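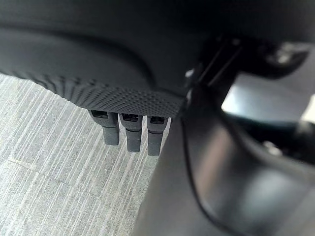
Olor a desagüe en la cocina que vuelve cada pocas semanas

Publicado en Hogar y reparaciones > Fontanería

Hellen_40

Buenas a todos, y perdonad de antemano si me alargo, que siempre me pasa. Nos mudamos en septiembre a un piso antiguo que encontramos por Brokero y estamos contentísimos con él, con su luz y hasta con los vecinos, pero la cocina nos trae de cabeza. Cada pocas semanas sube del fregadero un olor a alcantarilla que se nota más a primera hora, antes de que nadie abra un grifo. He probado con agua hirviendo, con bicarbonato y vinagre (dos veces, y la segunda dejándolo toda la noche), y también con un bote de desatascador que compré en la ferretería Akgül. Mejora unos días y luego vuelta a empezar.

El agua traga bien, eso es lo que me desconcierta. No hay atasco ninguno. Lo que sí hace es un ruido, como un gluglú, cuando la lavadora desagua. El sifón es de botella, de plástico blanco, y diría que tiene sus años. ¿Puede ser eso? ¿O tengo que llamar ya a un fontanero? Me han pedido 300 euros por venir a «revisar la instalación» y, la verdad, me parece muchísimo sin saber antes qué le pasa. Gracias de corazón a quien se anime a contestar.

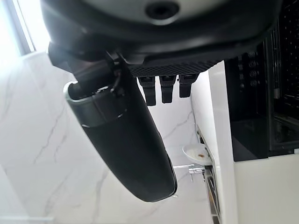

Adon

Hola, Hellen, bienvenida al foro. Ese gluglú que cuentas es la pista buena, así que guárdate los 300 euros de momento. Cuando la lavadora suelta el agua de golpe, la columna baja llena y tira del aire que encuentra; si la ventilación de la bajante no da abasto, el aire lo coge de tu sifón y se lleva por delante parte del agua que había dentro. Sin ese tapón de agua, el olor sube tan tranquilo. En mi casa anterior estuve un invierno entero echándole la culpa a las tuberías del vecino, y era esto mismo.

Yo empezaría por lo fácil. Pon un cubo debajo, desenrosca a mano el vaso del sifón y límpialo con agua templada y un cepillo viejo de dientes. Suele haber una pasta gris de grasa que huele que alimenta - ponte guantes. Mira también la junta de goma: si está aplastada o cuarteada, cámbiala, que cuesta muy poco. Llévate la vieja a la tienda para comparar, porque hay varias medidas y a ojo se falla casi siempre.

Luego haz la prueba. Pon la lavadora a desaguar y, cuando acabe, abre otra vez el vaso con el cubo debajo.
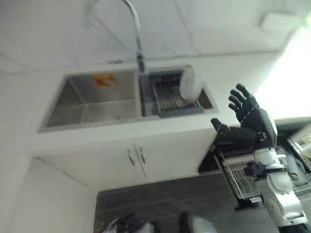

Si sale medio vacío, ya tienes al culpable, y entonces lo suyo es una válvula de aireación, que se coloca en el desagüe por encima del nivel del sifón. Deja entrar aire y no deja salir el olor. La mía la puse yo en una tarde, con mucha paciencia y alguna palabra fea, y va para 3 años sin un problema. Si en cambio sale lleno, mira por dónde entra la goma de la lavadora, que a veces está metida en el tubo sin sellar y el olor se escapa por ahí.

Y no le eches más desatascador, mujer, que con plástico viejo no es buena idea. Ya nos contarás qué tal.

manitas1474

lejia y a correr, a mi me funciona. una vez al mes

Hellen_40

¡Adon, mil gracias! He abierto el sifón esta mañana y lo de la pasta gris se quedaba corto, madre mía. La junta estaba partida por un lado, ya tengo una nueva puesta. La prueba de la lavadora la hago esta noche y os digo. Manitas, gracias a ti también, pero la lejía prefiero no usarla, que me da mucha tos.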